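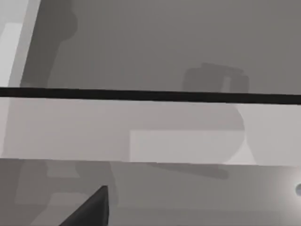
Evlow is a small set of lighting cue sheets from student theatre productions, put together so that people learning to call or program a show have real paperwork to practice on. Most textbook cue sheets are so clean they teach you very little! Ours have late changes, skipped numbers and one blackout that moved 3 times. Soft shadows lying across a flat gray surface, with a lumpy dark shape here and a rounder one there, are the sort of look that a sheet sums up as "low side, cool, slow fade", and half the fun is working out what the designer was after.

By Ryan Mottram
April 6, 2018
Print | E-mail

What you get

200 cues from 2 shows, Woditz and Ormsby, both staged at the Istton studio. Each show has its own folder with a plain CSV file and a notes file. Start with Ormsby if you're new (the fades are long and you have time to breathe).

Columns

cue: number as called, including point cues such as 14.5
page: script page
trigger: line, move or sound that sets it off
up / down: fade times in seconds
look: the designer's own words, spelling left alone

Known problems

Page numbers in Woditz follow the second draft of the script. In Ormsby, 7 cues have no down time, so treat those as matching the up time. Follow-ons are marked "f", except in the last scene, where I wrote "auto" and never went back to fix it.

Use

Free for classes and rehearsal practice. Please keep the notes files with the sheets. I'd love to add a musical by September, so if you have one with messy paperwork, send it over!

Shares: 7 | Comments: 2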